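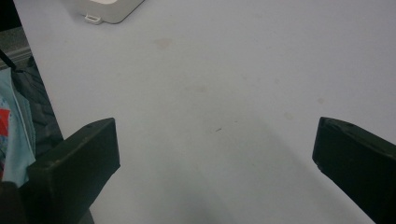
A white table with a matt top. Marks show up early on this kind of surface, so clean it little and often.

How to clean a matt white tabletop

By Beatrice Owino
143 shares | 2 comments

Matt white tops look good in a kitchen or workroom, but they hold on to grease and pen marks more than a shiny top does. The method below is the one I use on my own table, and it takes about ten minutes once the things are off it.

What you need

Two soft cloths, one for washing and one for drying
A bowl of warm water
Washing-up liquid
Bicarbonate of soda
A soft toothbrush for the edges

Clear the top

Move everything to a chair or the floor, including the boxes that live at the back. Plastic cases with clips should be lifted and not dragged, as a clip can leave a grey line. Brush off crumbs and grit with a dry cloth. Grit left under a wet cloth will scratch.

Wash

Put a small squirt of washing-up liquid in the bowl. Wring the cloth out well, then start at the far side and work towards yourself in straight lines, overlapping each one a little. Rinse the cloth when it looks grey. Go over the top again with plain water, or the soap will dry to a film that picks up every fingerprint.

Run the toothbrush along the edges, where dirt collects.

Marks that stay

Mix a teaspoon of bicarbonate of soda with enough water to make a thin paste. Try it first on a corner that doesn't show. Dab it on the mark, leave it for two minutes and wipe it off with light pressure. Don't scrub one spot hard. A matt finish can turn shiny where it has been rubbed, and you can't undo that.

Tea and coffee usually come off on the first go. Ballpoint may need a second. I have not had any luck with permanent marker. Keep bleach, wire wool and cream cleaners away from it.

Dry and check

Dry with the second cloth. Then crouch down and look across the top towards the window. Smears that you can't see from above will show up at that angle. Leave it for a few minutes before you put things back, and wipe the undersides of the boxes while you wait.

2 comments

Simone Vieira: Does this work on painted wood?

Beatrice Owino: The washing part does. I would leave out the bicarbonate, it can dull paint.

We use cookies to remember your settings. By carrying on you agree to this. Accept | Manage cookies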